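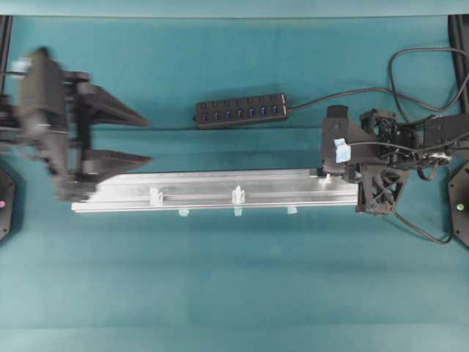 Velleck's repair workshop will reopen in August on Lapointe Street.

It closed when the roof leaked.
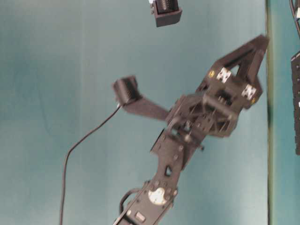 Dark gray arm with a black two-fingered gripper.

Repairs cost about $500 per bench.
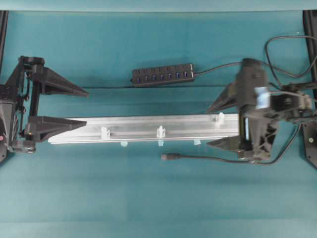 Opening hours

The shop opens at 7 a.m. and has room for 26 people. 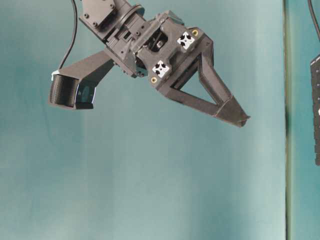 Rupert Schnyder will teach the first class, on fasteners. Beginners will learn to loosen hex bolts, like the three on the gray mounting plate. The fee is $40.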